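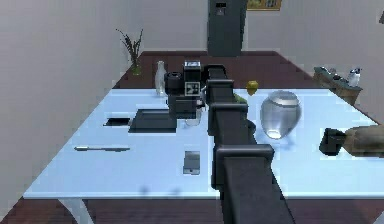 Table (furniture)

A table is an item of furniture with a raised flat top, supported most often by one to four legs, and used as a surface for working, eating or keeping things within reach. Common types include the dining table, the coffee table, the workbench and the desk, although some writers treat the desk as a separate class when it has drawers.

Etymology

The word comes from the Latin tabula, meaning a board or plank. In Old English it replaced bord in most senses, and the older word survives in the phrase "room and board".

Construction

The traditional table has three structural parts: the top, the apron and the legs. The apron is a frame of rails set on edge under the top. It joins the legs and resists racking, the sideways motion that loosens joints over time. Tables without an apron need a thicker top or a metal subframe.

Solid wood tops expand and contract across the grain as humidity changes. They are fixed with buttons or slotted brackets that let the top move – a top screwed rigidly to the apron may split. Manufactured boards move far less and can be fixed directly.

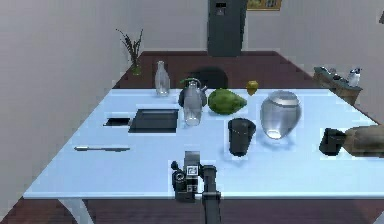 A large rectangular table with a pale top; a slim pen lies at the left front.

Shape and size

Rectangular tops are the most common because they are simple to cut and can be placed against a wall. Round tops seat people at equal distances from the center but use floor space less well. In his survey of domestic furniture, Vivek Bhatia lists 54 named table forms, of which he considers seven to be basic and the rest to be variants.

Height depends on use. Dining tables are made to suit a standard chair, while coffee tables are kept near the height of a sofa seat. Standing workbenches are higher, and their height is normally set from the user's elbow.

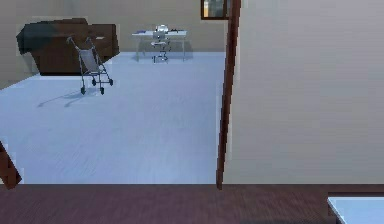 Clearance is a separate matter from height. Space has to be left behind each chair so that a seated person can get up, and more is needed where others pass behind. Drop-leaf and gateleg designs reduce the problem by folding when not in use.

History

Stone and wooden tables were in use in ancient Egypt, mainly to keep objects off the floor. In medieval Europe, large households ate at trestle tables – loose boards on folding supports – that were cleared away after meals. An inventory from Mornberg dated 1439 records trestles and boards as separate items. Chelsea Pilkington has argued that the entry shows the boards were stored apart from their supports.

See also

Desk
Trestle table
Workbench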